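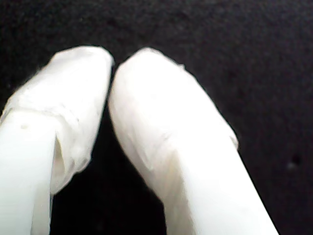 Stistedel, May 9, 2019

How to sort out a messy desk drawer with a divided tray

I have put off writing this one for ages, mostly on account of the state of my own drawer, but Qistina Sumampouw wrote in to ask how I keep my bits and bobs apart and I could hardly tell her that I didn't! So I set aside an afternoon, made a large pot of tea and got on with it.

Start by taking everything out - and I do mean everything, right down to the dried-up pens and the foreign coins. Spread it over the table and make 3 piles: things you use every day, things you use now and then, and things you had forgotten you owned. Be firm with that last pile. Mine went straight into a bag for the charity shop, apart from one rather nice pencil sharpener.
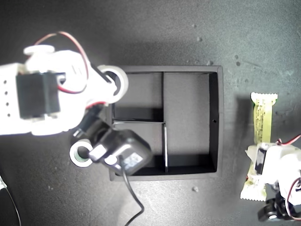 Choosing a tray comes next, and you needn't spend a lot on it. Measure the inside of the drawer first, including the height, or you may find it won't shut (ask me how I know). I like a plain black one with raised walls and thin partitions, with two smaller compartments on the left and one big tall one on the right. Pens, scissors and the ruler can go in the big side, paper clips and rubber bands in the top left, and stamps and spare keys in the bottom left.

Give the drawer a good wipe before the tray goes in, and let it dry. Then fill it slowly, the everyday things first, and stop while there is still a little room to spare.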